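Stundetis Gallery: Gathering Season

Posted 2023-12-04 by Rakiya Ajayi

Welcome back to the gallery, and thank you to everyone who wrote over the winter asking whether we'd given up on it. We haven't! We've just been busy collecting, and when you spend your days doing small household jobs over and over with a gripper in your hand, the website is the first thing to slide.
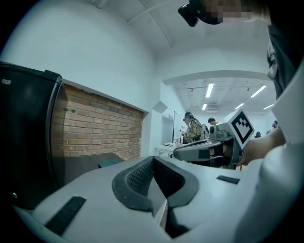

Hand-held grippers at work, one up close and one with its black-and-white marker block on top. More of the crew are farther back under the ceiling lights.

I'm very fond of this one. When people visit us they expect the learning to be the exciting part, a big computer humming away in a cupboard, and of course that does matter, but most of what we do at Stundetis is done standing up, with our own hands, in a room full of other people doing the same. I wanted the gallery to open with that.

For those of you who are new, the collecting works like this. Somebody takes a gripper and does an ordinary job with it: putting a lid on a tub, moving a cup from one side of a table to the other, folding a tea towel (we'll come back to tea towels). The view from the gripper is recorded along with how it moved, and each go at the job becomes one example. The examples go into Drondo, our learning system, which tries to work out what a hand ought to do next when it sees something similar. The square markers are there so that we can tell where a gripper was and which way it was facing.

We started this round in August with a list of 20 tasks, which looked like a sensible number on paper. My favourite to record was sorting cutlery, and my least favourite by a long way was the tea towels. A towel never lands the same way twice, which is lovely for Drondo and rather wearing for the person folding. The towel set came to 457 examples in the end, and I believe I folded a good share of them myself while humming the same song, for which I have apologised to my neighbours at the next table.

Of those, 78 were set aside. Most were perfectly good folds where a sleeve or an elbow got in front of the view for too long, and a few were mine, where I stopped halfway to talk to someone. We don't throw out the clumsy ones, though. If you drop a thing and pick it up again, please leave it in and label it as a recovery. The Fullach round, our first, was all tidy, confident movements, and the model we trained on it had no idea what to do once something slipped. It would carry on very politely with nothing in its fingers.

A few odds and ends for anyone joining us for the next round:

Hold the gripper the way you would hold a kitchen tool. New people tend to grab it like a hammer, and by lunch their wrists are sore.

Go at your own natural pace. We used to ask everyone to slow down and I'm sorry to say that was a mistake, as the arm learned to be slow too, and some jobs (pouring especially) don't come out well when you creep up on them.

Move your things about between goes. Turn the cup, swap the bowl, put the box at the other end of the table. If it starts to feel silly you are probably doing enough of it.

Take your breaks. Five minutes away from the table every half hour, tea if you like it. You can see tiredness in the recordings long before you feel it in your arm.

Say something if the tips look worn. The soft pads do most of the hard work, and a tired pad changes how everything grips, so I would much sooner swap one early than find out at labelling time.

Labelling, by the way, is done in Nyarko, our little in-house viewer, and I know it has its moods. The bug where the clip jumped back to the start every time you typed a note has been fixed. The one where it forgets your task name has not. Please keep writing the name on your sheet for now, in capitals if your handwriting is anything like mine.

Next up are the kitchen jobs: opening doors, wiping counters, putting groceries away. I'm looking forward to the groceries, as it's the first time we'll be asking people to work with whatever happens to be in the bag. If you'd like to bring something in an awkward shape from home, please do. Squash is welcome, and so are those egg cartons that never quite close.

More pictures will go up as I get through sorting them, and if you're in one and would like it taken down, send me a note and I'll see to it the same day.

Rakiya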